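Clearing out the accounts you no longer use

Most people who have been online for more than a few years have left a trail of old profiles behind them. A forum joined for one question, a photo site that went out of fashion, a second social account opened when the password to the first was lost. They sit there with a name, an email address and often a date of birth attached.

Jidico, a small hobby network, changed its rules in June and now removes profiles that have been silent for 4 years. Members get one email before it happens. If that email goes to an address you stopped checking long ago, the photos and messages go with the profile.

Finding what you have

Start with your inbox. Search for "welcome", "verify" and "confirm your email", and go back as far as the results allow. Your browser's saved passwords are the other good source. When I did mine I had 300 entries, including two for Brarkden, a recipe-sharing site I had forgotten entirely.

Write the names down and sort them into keep, close and not sure. Leave the last group for another day. Recipes took me the longest, as I had years of them saved under headings like "one pot" and "gadgets".
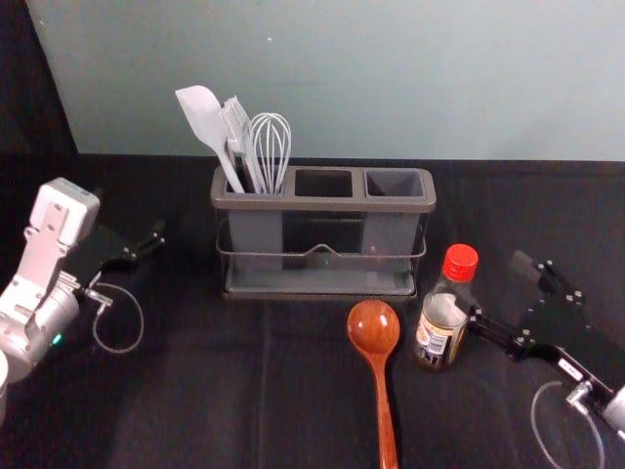
Saving before you close

Look for a page called "Your data" or "Download your information", usually under privacy. Small sites may send the file within 10 minutes, while larger ones can take days. Open the file before you delete anything. My Nudwood download had all the captions and only half the pictures, and I had to ask for it again.

Closing for good

Deactivating hides a profile. Deleting removes it, often after a waiting period, and on many sites logging in during that time cancels the request. Sign out on your phone as well, and remove the app.

If you use one account to log in to others, check the list of connected apps first. I closed an old profile and lost my way into Michalski, a events calendar I still used every week. Their support desk moved me to an email login, but it took 2 attempts and a copy of an old receipt.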